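Capítulo 4
Qué cuenta como tarea resuelta

Los clubes de robótica tienen la costumbre de anunciar porcentajes. El del proyecto Nenden, que coordina Sveva Greco, puso en su cartel de abril un 100 por ciento de aciertos en la prueba del panecillo. Conviene leer esa cifra con desconfianza.
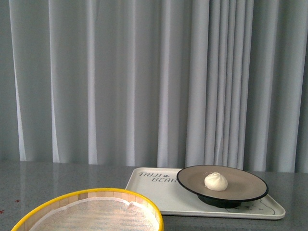 Una tarea se define por su estado final, y ese estado debe escribirse antes del primer intento. El reglamento del club dice solo «el panecillo, en el plato». Con esa frase, un panecillo blanco posado cerca del centro del plato vale como acierto, y valdría igual uno caído junto al borde. Tampoco se menciona la forma de la masa, que es lo primero que miraría un cocinero.

4.1 El agarre

Los alumnos registraron 1.233 intentos y descartaron 123 por «fallo de montaje», categoría que cada equipo interpretó a su manera. El agarre concentra casi todas las discusiones: una masa blanda cede y el programa puede dar por bueno un contacto que no lo es. 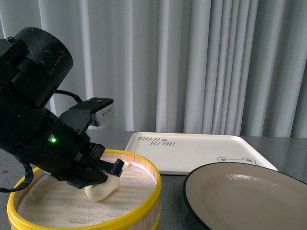
Figura 4.1. La pinza, dentro de la vaporera, en contacto con el panecillo.

La vista desde la muñeca ayuda a juzgar la posición, aunque dice poco de la fuerza aplicada. Antes de aceptar un dato, pregunte qué sensor lo midió.

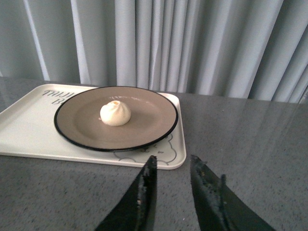
4.2 El estado final

Dos observadores deberían llegar al mismo veredicto sin hablar entre ellos. En Nenden puntuaba el mismo equipo que programaba, defecto que el cartel omite.

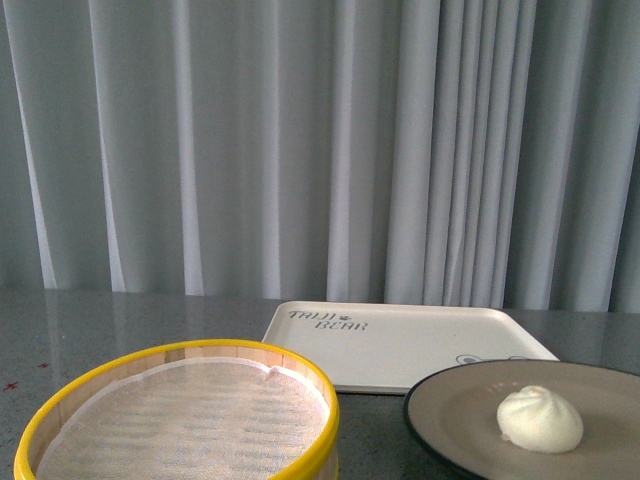 Figura 4.2. Vaporera vacía y panecillo en el plato.

Antes de seguir, redacte un criterio de éxito que otra persona pueda aplicar a la figura 4.2 y anote qué información le falta.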